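Zimuteo: cuaderno de palabras de la casa y del dormir

LÉEME del conjunto de datos

Bienvenida

Zimuteo es una colección de palabras, giros y pequeñas explicaciones que la gente usa para hablar de su casa: los muebles, la ropa de cama, los rincones, los ruidos de la noche, el calor de la siesta. Empezó como una libreta de tapas verdes que yo llevaba a las sobremesas, y con el tiempo se convirtió en esta carpeta de ficheros que ahora tienes delante. Si has llegado hasta aquí buscando un diccionario, te aviso con cariño de que vas a encontrar algo bastante más desordenado, con vecinos que se contradicen y definiciones que se van por las ramas (¡y menos mal!).

La versión actual reúne 2234 fichas, recogidas en 26 localidades de habla española y en conversaciones con hablantes que viven fuera, sobre todo en Damville, donde hay una tertulia de los jueves por la noche que ya es medio familia mía. Cada ficha lleva la palabra, lo que la persona entendía por ella y, cuando se dejó, la frase entera tal como la dijo.

Qué hay en la carpeta

fichas.csv: el fichero principal, una fila por palabra y hablante. Si dos hermanas dieron la misma palabra con sentidos distintos, verás dos filas, y las dos valen.

frases.txt: las frases completas, con el número de ficha delante. Hay repeticiones, titubeos y algún refrán a medio recordar.

variantes.csv: las parejas del tipo «cobertor / cobija / frazada», unidas a mano. Esta tabla la hizo Kanako Nakajima con una paciencia que todavía me asombra, y los comentarios entre corchetes son suyos.

notas/: observaciones sueltas, imágenes y correcciones. Entra sin prisa, que ahí está lo más sabroso.

Campos de fichas.csv

id: número de ficha. No es correlativo, porque al fundir las dos libretas quedaron huecos y preferí no renumerar.
palabra: en minúscula, con su tilde.
sentido: la explicación del hablante, apenas retocada.
lugar: la localidad donde la aprendió, que a menudo no es donde vive.
ambito: uno de los 10 ámbitos de la lista (cama, cocina, patio, ventanas, limpieza, luz, ruidos, ropa, visitas, varios).
edad: por tramos, nunca la edad exacta.
dudosa: «sí» cuando ni el hablante ni yo lo teníamos claro.

El ámbito «cama», con más detalle

Es el que más cartas me ha traído y también el que más se ha movido entre versiones. Al principio metí ahí todo lo que tuviera que ver con acostarse, y Geert Kramer, que revisó la primera entrega de cabo a rabo, me hizo ver que «relente» y «sereno» no pintaban nada entre las sábanas. Los pasé a «varios», aunque confieso que «relente» me dio pena y le dejé una nota larguísima.

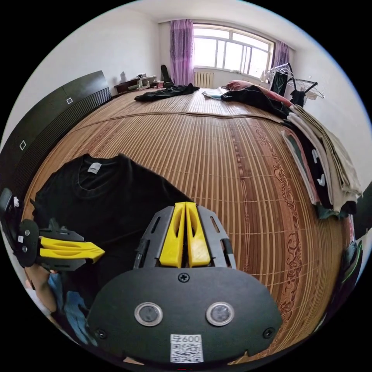
Las palabras para lo que se pone encima del colchón cuando aprieta el calor formaban, en la libreta original, una sola ficha que ponía «estera» y poco más. Fue Slamet Chin quien me escribió una carta preciosa sobre las noches de agosto en casa de su abuela, y a partir de ella abrimos cinco entradas nuevas: estera, esterilla, petate, tapete de cama y «el fresco», que es como lo llamaban sus primos. Una esterilla de bambú de tablillas paralelas, con su cenefa oscura de volutas a lo largo de un lado, como la que cubre la cama de la foto, recibió nombres distintos según a quién preguntáramos; para unos la cenefa ya la convertía en tapete, para otros seguía siendo estera y punto. Hemos conservado todas las respuestas. En cambio, «petate» se nos complicó mucho, pues hay quien lo usa para la estera de palma, quien lo usa para el hatillo del soldado y quien lo usa para las dos cosas en la misma frase, con toda naturalidad.

Un aviso para quien quiera contar frecuencias: «colcha» aparece muchísimo, y en buena parte es culpa mía. Durante una temporada la usaba yo en la pregunta («¿y a la colcha cómo la llaman ustedes?») y, claro, la gente amable me la devolvía. Las fichas de esa época están marcadas en notas/preguntas_viejas.txt. Jozef Leemans propuso borrarlas; yo las he dejado, con la marca, por si a alguien le interesa estudiar la cortesía.

Cómo se recogieron

Casi siempre charlando, con café, y muchas veces a eso de las seis de la tarde, que es cuando la gente tiene ganas de acordarse de cosas. No hay cuestionario cerrado. Había una lista de temas y se dejaba que la conversación se fuera donde quisiera. Las charlas duraban alrededor de 26 minutos, salvo las de Damville, que no terminaban nunca. No se guardó audio, solo notas a mano pasadas luego a limpio con Gramum, el pequeño programa de transcripción de Gerrit Schouten, que respeta las tildes dobles y las palabras inventadas sin rechistar.

Lo que falta

Faltan voces jóvenes, y se nota. Falta casi todo el vocabulario de los pisos compartidos, que debe de ser riquísimo. El ámbito «luz» está cojo: tiene mucha vela y poca lámpara. Y hay zonas enteras donde solo hablé con una persona, de modo que te pido que no escribas «en tal sitio se dice así» apoyándote en una única ficha. Escribe, si acaso, que una señora de allí lo decía, que ya es bastante.

Uso y cita

Puedes copiar, mezclar y corregir lo que quieras, también para clase, siempre que mantengas el nombre de la colección y no intentes averiguar quién dijo qué. Para citar basta con «Zimuteo, cuaderno de palabras de la casa y del dormir», y el número de ficha si procede. Una copia impresa de la entrega anterior se puede consultar en la sala de lectura Postma; pídela en el mostrador, porque está guardada con los mapas.

Correcciones

Manda tus palabras en un fichero de texto dentro de notas/recibidas, con el lugar donde las aprendiste y, si te apetece, la historia que traen detrás. Las leo todas, aunque tardo. Las que llegan con receta de cocina incluida pasan primero por Kanako, que es quien lleva el ámbito «cocina» desde la segunda entrega.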